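Fruit table and tray check - Favley kitchen room
Checklist with comments
Checked by: Ruba Qaisi
Date: 2018-11-20 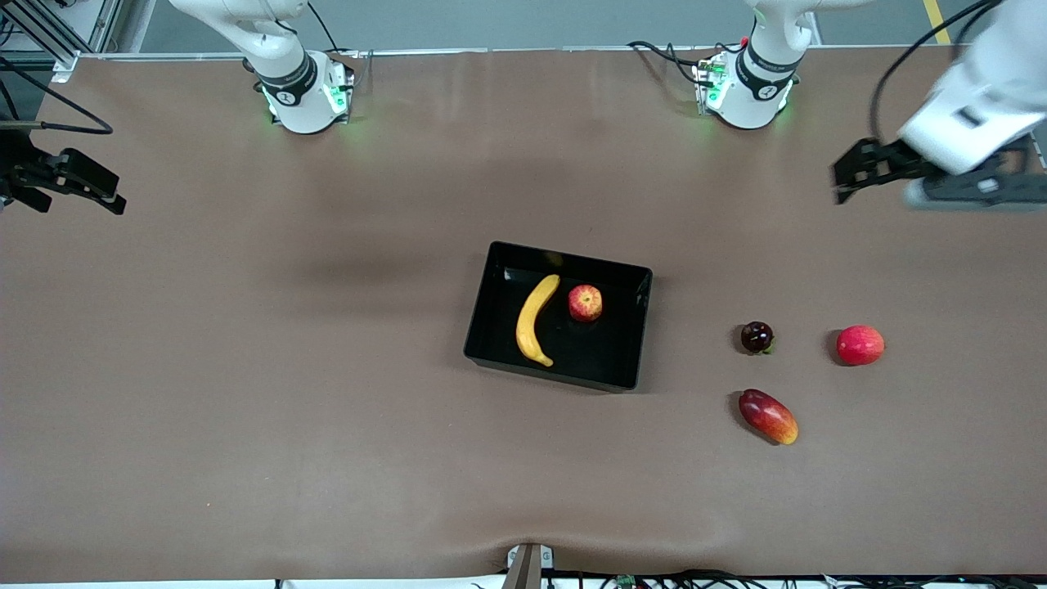 1. Table surface
Brown top wiped down before the fruit is put out: Yes
Top free of grit, crumbs and old labels: Yes
Comment: Use the mild spray and a damp cloth only. The stronger Rinier cleaner leaves a smell that gets into the banana skins, so please keep it for the floor.

2. Tray
Black tray washed and dried before use: Yes
Walls and corners checked for cracks or chips: Yes
Standing flat, no rocking: Yes
Comment: The tray does not have to be square to the table edge. It does have to be far enough in that a sleeve will not catch it. Fruit juice dries hard in the inside corners and a cloth will not shift it. Use the small brush from the sink cupboard and rinse well.

3. Fruit in the tray
Banana: skin whole, no splits at the stem: Pass
Apple: skin whole, no soft spots: Pass
Comment: Red apple with yellowish streaks is normal for the Yammine box and should not be marked down as bruising. Press lightly with the thumb if in doubt. Brown and soft is a fail, yellow and firm is fine. The banana and the apple can share the tray for the day but not overnight - the banana goes over too fast.

4. Fruit on the table top
Clear of the table edge: Pass
No leaking or sticky undersides: Pass
Comment: Pick each one up and look underneath. Two were thrown out in March with mould on the bottom that could not be seen from the top. Fruit may sit straight on the brown top provided section 1 has been done that morning. Anything that has been on the floor goes in the food waste, even if it looks all right.

5. Floor and walkway
Yellow stripe visible and not covered by boxes: Yes
Floor dry by the table: Yes
Comment: Empty fruit boxes go flat in the recycling cage at the end of the corridor, not against the wall. The stripe is starting to lift near the door and I have reported it, job number 1597. Step over it with the trolley until it has been stuck down again.

6. Storage at end of day
Fruit returned to the cool cupboard: To do
Tray washed and left upside down to drain: To do
Food waste bin emptied: To do
Comment: The Kodo tubs have lids that do not seal any more. Leave them off the apples and use the paper bags until the new ones come.

Actions
Stripe by the door to be stuck down - site team, open.
Replacement tubs to be ordered - R. Qaisi, open.
Small brush to be replaced, bristles worn - R. Qaisi, open.

Result: passed, with 2 comments to follow up before the next check (stripe and tubs). The brush can wait for the normal order.

Signed: Ruba Qaisi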